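Grona gripper kit, first impressions (long)

Forum > Small arms and end effectors > Kits and reviews

benchmouse
Posted May 20, 2021

So my Grona kit finally showed up and I've had two evenings with it. I love this thing! You get the gripper body, a pair of fingers, the wrist camera and a little bag of screws that are all the same length (thank you, Flelico, for that). Mine weighs 605 grams on the kitchen scale with the camera on. Setup was painless apart from the cable, which wants to go exactly where the wrist bends.

I've been throwing soft stuff at it, shoe insoles mostly, because my old gripper was hopeless with anything that flexes. The knurled pads are what sold me.

tarn_and_tin
Nice write-up. I'm on the fence. My arm is a Peng and it's not happy carrying much past its own nose. 605 grams before you pick anything up is a lot, isn't it?

benchmouse
It's a bit front-heavy, sure. I dropped the acceleration a notch and stopped worrying. Wrist view from tonight, insole on the move: 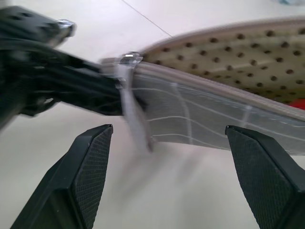

oddsprocket
Does the camera need its own power supply?

benchmouse
It runs off the same USB cable that carries the video, so there's nothing extra to plug in.

oddsprocket
Perfect, that's one less brick under my desk. Ordering!

gravelpit
I'll be the grump. I had the Grona for a month and sent it back. The fingers are great, I'll give them that, but the driver software dropped the connection on me 4 times in one afternoon, and re-homing is slow. For the same money I'd take the Fliltance and live without the camera.

benchmouse
Which firmware, though? Mine came with 586 and I haven't had a single drop. The older one was rough from what I've read on here.

gravelpit
Older one. Fair enough. Still think they shipped it too early, and I'm not paying twice to find out they fixed it.

tarn_and_tin
Has anyone put Fliltance pads on Grona fingers? The hole spacing looks close in the drawings.

lowvoltage_lu
Close but no. I had to open up one hole on each pad with a hand file, and now they sit a hair crooked. Works fine on foam, slips on anything glossy. The stock pads are better anyway — I went back to them after a week.

benchmouse
Good to know, I was about to try the same thing. Flelico say a softer pad set is coming in September, so I'll hang on for that. Next up for me is cable routing. If anybody has a clip design that survives a full wrist turn, please post it!

lowvoltage_lu
I have one, prints flat with no supports. Will dig out the file after work.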